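What 862 folds bought us
Speaker notes, Friday afternoon session
Slot is 30 minutes including questions. Stop talking by the cloth slide no matter what.

SLIDE 1: Title

Say hello, say where I work (Clamberg, the small automation shop, not the consulting arm). Say up front that I was the doubtful one on this project and they gave me the talk anyway.

Ask for a show of hands: who has collected demonstrations for a robot arm? Who has thrown a batch of them out? Wait for the second lot of hands. It will be the same people.

SLIDE 2: What we were asked to do

Stesstead came to us wanting an arm that folds flat cloths. Plain cloths, on a table, one at a time. They had seen videos. Everyone has seen the videos.

The pitch going round our office was that you don't program this any more. You gather examples, you feed them to the learner, you go home. I want to spend most of this talk on the word "gather", which gets one line in most papers and took up nearly all of our winter.

Don't get drawn into which learner we used. It was an off-the-shelf one and it isn't the story. If someone insists, take it at the end.

SLIDE 3: The number

862 recorded folds.

Leave it on the screen for a bit. People like it. Our own management liked it so much it went on a poster in the kitchen.

Then ask: 862 of what? The count went up by one every time an operator pressed stop. It went up if the fold was tidy. It went up if the cloth ended in a heap and the operator swore at it. It went up if the arm pressed on bare mat for the whole recording. For the first stretch we had no field in the log for "was this any good", and I'm still annoyed about that.

So when a vendor tells you how many hours or how many episodes they have, please ask what makes the counter tick.

SLIDE 4: The rig

Keep this short, they can read the diagram.

Table with a green mat. Arm reaching in from one side. Camera up high looking down at the lot. We called the whole setup Dantas, after a label on the crate the table frame came in, and the name stuck.

Points worth making:
- The mat was picked for contrast with the cloth. Good choice. It also means the learner may have picked up "tan thing on green thing" and very little about cloth. We did not have a second mat colour until far too late.
- The floor under and beside the table is a mess of cable. We kept meaning to tidy it. From overhead, the cables are in view the whole time, and they shift whenever anyone walks past. I raised this early and was told the learner would sort it out. Maybe it did. I have seen no evidence either way, and I don't count a lack of complaints as evidence.
- The view from above is patchy near the edges. Dark surfaces break up into dots. The arm itself is one of the worst offenders around its base. Fine for a person looking at it, since we fill in the gaps without trying. I'm less sure about a network.

SLIDE 5: Operators

We had 2 operators for the first batch and 3 for the second. I'd like to tell you they folded the same way.

They didn't. One went corner first, every time. One pinned the middle and worked outward. The third, who joined for the second batch, was faster than both and left a crease you could see from the doorway. All reasonable ways to fold a cloth. Put together in one pile they teach the arm to start one way and finish another, and that is pretty much what we saw it do in October: reach for a corner, change its mind, press the middle, stop.

The standard answer is "variety is good for the learner". Variety in cloths, sure. Variety in where the cloth starts, yes please. Three different ideas of what the job is, I don't think so, and I'd like to see someone show me otherwise with numbers.

What we did about it: wrote a one-page fold guide. It should have been written before the first recording. It took a morning.

(Somebody will ask whether we could have tagged each recording by operator and let the model cope. We tried it on a small slice. Couldn't tell the difference from noise. I wouldn't read much into that.)

SLIDE 6: Resets

Nobody budgets for resets.

Every fold needs an unfolded cloth to begin with. So a person walks over, shakes it out, lays it down, steps back. They lay it down the same way each time, because people do. We looked back over a day's worth of start positions and the cloths were nearly all on the same side of the mat, the side the arm comes from, because that's where it was easiest to reach.

Then at the demo, Stesstead's people put the cloth on the far side. You can guess.

We moved to a printed sheet of start positions after that. Operators hated it. It slowed the day down a lot, and the daily count dropped, and I had to explain to two managers why a smaller number was better. I'm not certain I convinced either of them.

SLIDE 7: What counts as folded?

Pause here. This one gets an argument going, which is good for the after-lunch slot.

We sorted a batch by hand into good, bad and not sure. "Not sure" was the biggest pile. A corner hangs past the edge of the mat. The fold line runs on the diagonal and the halves don't quite meet. Is that a fold? Stesstead said no. Our labellers said yes. The score we had been quoting in meetings came from our labellers.

I'd ask anyone buying one of these systems to sit down with a stack of still pictures from the middle and end of runs and mark them up yourself. Do it before you hear the success rate.

SLIDE 8: The Trunix detour

Skip if behind time.

Trunix was our in-house tool for replaying recordings. It ran them at high speed, so everything looked smooth and purposeful. At normal speed you could see the arm sit on the cloth doing nothing much while the operator worked out what to do next. Those pauses were in the training data too. The learner copied them faithfully. For a while we had an arm that pressed down and waited, and we called it a bug in the controller and lost most of a week looking for it there.

We now trim pauses, with a rule I don't love. Trim too hard and you cut out the bit where the gripper is settling, and the settling matters with cloth.

SLIDE 9: What I'd do again, what I wouldn't

Again:
- Fold guide first, recordings second.
- Printed start positions, grumbling or no grumbling.
- A good/bad/not sure field the operator must fill in before the next run will start.
- Watching a sample at normal speed every day, with the customer if they'll come.

Wouldn't:
- Quote a raw count to anyone outside the room.
- Build everything on one mat and one colour of cloth.
- Promise a date.

I'm asked whether the approach works. Some days the arm folds a cloth and it looks lovely. I don't have a figure I would stand behind across a fair set of starts, and I've asked for that line to stay out of the brochure.

SLIDE 10: Last slide, leave up during questions

Ask the room to mark this one for themselves: good, bad or not sure. Take hands for each. Don't give my own answer until they've voted, and don't let anyone from Clamberg vote.

If it goes quiet, prompts: does the overhanging corner bother you? Would you keep a recording if all you had was this moment from it? How much of what's in view has anything to do with the cloth?

Happy to stay behind for anyone who wants the fold guide. Bring a memory stick, the wi-fi in this building is hopeless.

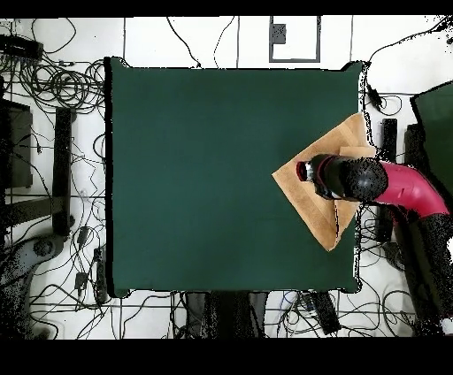
Slide 10. Arm pressing on the doubled cloth, seen from overhead.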